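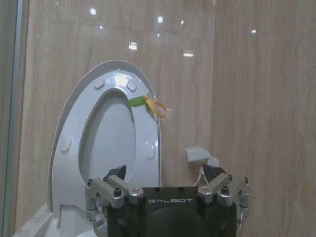 Learning to clean the loo, one patient go at a time

Home | Local | Work | Homes | Letters | Search

If you have ever tried to teach a teenager to clean a bathroom, you will have some sympathy for the team at Solberg in Imville, whose pupil has two arms, a gripper on the end of each, and everything still to learn about toilets. Since May they have been showing a robot the job by remote control -- an operator moves, the arms follow, and every run is saved so that the robot can later have a try by itself.

The project is called Plirero, and it has 476 saved runs so far, all of them steered by a person from start to finish. A good one is over in 2 minutes, though beginners take a great deal longer, and there is (I am told) a fair bit of sighing while they get used to how far a wrist will turn beside a shower enclosure. 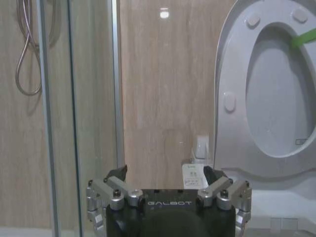
Nelli Aaltonen told us that the hardest habit to break is hurrying, as a hasty run teaches the robot to be hasty too. She would sooner throw away a whole morning's work than keep a sloppy one, and she said new operators usually come round to her way of thinking by their second week.

There are seven operators at present, working in short turns, and they don't all clean alike. Some go round the bowl first and others start under the rim, and the team is quite happy to keep both. 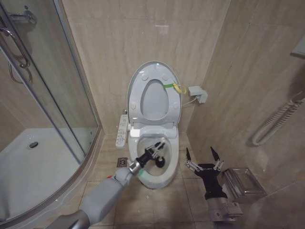 Those differences matter later on, when the robot has to cope with a bathroom it hasn't met before. Valtteri Lehtinen hopes to begin the first unaided tries once 19 more runs have been checked, and after that the lessons move on to washbasins, which he is rather looking forward to.

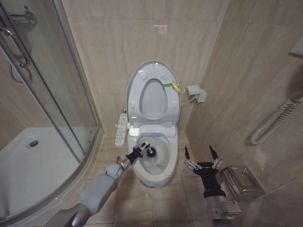
Brush at the bowl, with the other gripper held open.

Comments (3)

Keisha Park: Lovely to read about the patience that goes into it. Do the operators feel anything through the controls when the brush touches?

Nassoro Simiyu: Under the rim first, always! My mother would have made a very strict operator.

Vilja Kinnunen: Please do a follow-up when it gets to the washbasins.

Related
Ploris opens evening classes in machine repair
Remote-controlled mowers on trial in Imville parks
How a bakery taught an arm to fold boxes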